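Use-by, best-by, who says?
Speaker notes, Thursday session, Zendalville

Slide 1
Start with the show of hands. Who threw out food this week because of the date on it? Wait. Don't fill the silence.

Slide 2
The claim we all repeat: households waste food because they misread labels. Maybe. I went looking for where it comes from and mostly found people quoting each other. The Flevent survey says 70 percent of shoppers are "confused" by dates. Ask how the question was worded. If you offer 4 nearly identical phrases and ask which is strictest, I'd be confused too.

Slide 3
Our kitchen diary. 13 households, one August. Small, and they knew we were reading it, so go easy. Some 13 pounds of meat thrown out between them. Few people wrote "date" as the reason. They wrote "forgot," "plans changed," "bought two because of the offer."
(Cornel will ask about the offer. Let him, he's right.)

Slide 4
So why does everyone want to redesign the label? Cheap, looks like action, and puts the problem in your kitchen – far away from the store's pricing. Gamuvus changed its wording and announced success before anyone had checked a trash can. I asked for the numbers and got a brochure.

Slide 5
Be fair here. Use-by on raw meat is about safety. I am NOT telling anyone to sniff a steak and hope. Say it twice if the room is laughing.

Slide 6
What would change my mind: weighed waste, before and after, with a comparison group. Lazăr has offered to host one. Ask who'd pay.

Leave the last slide up for questions. 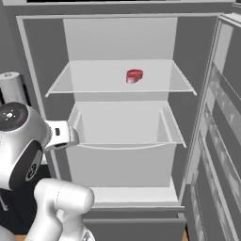
Notes by Emilian Cozma
With comments from Cornel Vasiliu

Last slide: one red piece of meat on a glass shelf. Ask the room what they'd do with it if there were no label, then take questions from the back first.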